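Chapter 4
Folding and Storing Soft Cotton Items

Words to know: hem, seam, grain, selvage, fold line, print repeat

In Chapter 2 you sorted a mixed load by fiber and by color. The next job is folding. It takes more of a laundry worker's day than most beginners expect, and it is where a clean item can still end up looking poor on the shelf. The Trututlow linen room, run by Osvaldo Caputo, handles 151 pieces on a slow Wednesday, and every one of them passes over a folding table.

Most of the pieces in this chapter are knits. A knit is made of loops, so it stretches when it is pulled. If you drag a knit across a table by one corner, the corner grows longer than the rest and the fold will not come out square. Pick it up by a seam or a hem, where the stitching holds the loops in place.
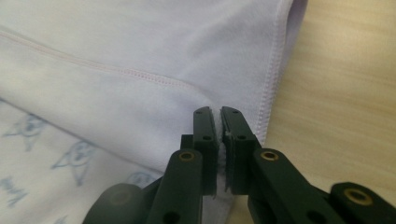 Figure 4.1 Pale lavender knit on a wooden table, with a stitched seam and a stitched hem.

A seam joins two pieces of cloth. A hem is a single edge turned under and sewn down so that it will not fray or curl. Learn to find both by touch. Run your thumb along the cloth until you feel the ridge of stitches, then follow the ridge to the nearest corner.

The table matters as well. It should stand at hip height and be wide enough to open the largest piece you handle. Wipe it before each load and check for splinters, which catch on loops and pull them.

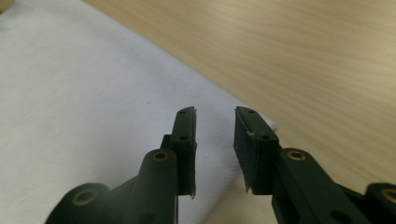
Once the table is clean, open the item fully and let it rest for a moment before you smooth it. Smooth from the center outward with a flat hand. Do not press hard. Pressing stretches a knit in the direction of your hand, and it will creep back after you have folded it.

4.1 Working with Edges

Edges tell you whether an item is lying straight. Anju Rajput, who trains new staff at the Reltar laundry, has them line up one long edge with the side of the table before they touch anything else. On a plain cloth that edge is the only guide you have. On a printed cloth you can also look at the motifs, but small ones spaced well apart, like the sketchy grey-blue shapes in Figure 4.2, are a poor guide for a fold line, and a wrinkle near the edge will bend them out of place. Clear the wrinkles first, then check the edge again. 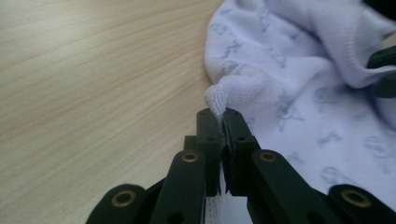

A bunched edge is the most common fault in a first fold. It usually starts at a single point and spreads into the cloth beside it. The white edging here stands up in a raised fold, with shallow wrinkles running off to one side. Lay the fold down with two fingers and ease the cloth away from it.

4.2 Large Pieces

Blankets and bath towels are folded in half lengthwise, then in half again. Lift a large piece by two corners of the same short side.

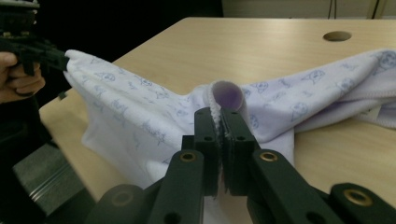 Bring those corners together, slide your free hand down to the fold, and lay the piece back on the table. The shelves at Arkesberg hold 3000 pieces, stacked with the folded side facing out.

Before You Go On
Find one seam and one hem on something you are wearing. Write down how each one feels.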